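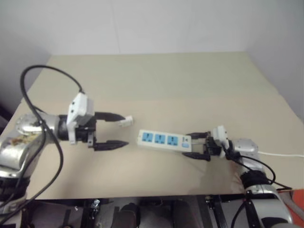 Can a 2-pin plug be used in the blue sockets of the white power strips without an adapter?
Any plug that seats fully and without force may be used; a plug that remains loose must be withdrawn and reported.

Support > Facilities > Electrical Accessories > Ticket 96

May
Entered by Keerthana Marar, Estbridge Facilities Desk

Issue: The requester, Lụa Đặng, reported that a small plug lost power intermittently when inserted in a three-socket strip in Room 17. The supply at the wall outlet was tested and found normal.

Step 1. The strip was switched off and all plugs were removed. The casing and cord were inspected and no damage was recorded.

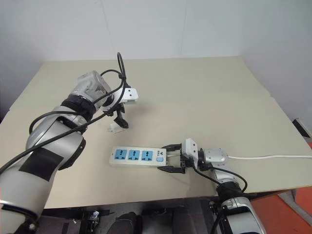 Three-socket power strip with blue switch, Room 17.

Step 2. The strip was laid flat with the cord running straight to one side. The requester had previously kept it on its edge behind a cabinet, where the weight of the cord pulled on the casing. This arrangement should not be repeated.

Step 3. The plug was tried in each socket in turn, with the switch off during every insertion.

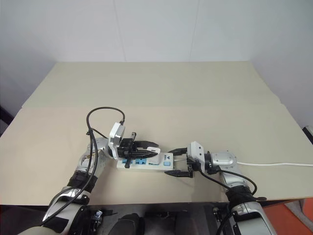 Power was then restored and the connection checked for movement. The fault recurred in one end socket only – the other two held the plug firmly.

Resolution: The strip has been withdrawn and a replacement requested from Kostiretti. Staff are asked not to tape or wedge a loose plug in place.

Status: Pending delivery

Related tickets
Vorus desk lamp flickers when moved
Replacement cord request, Nông meeting room
Wall outlet cover loose
Labeling of power strips after inspection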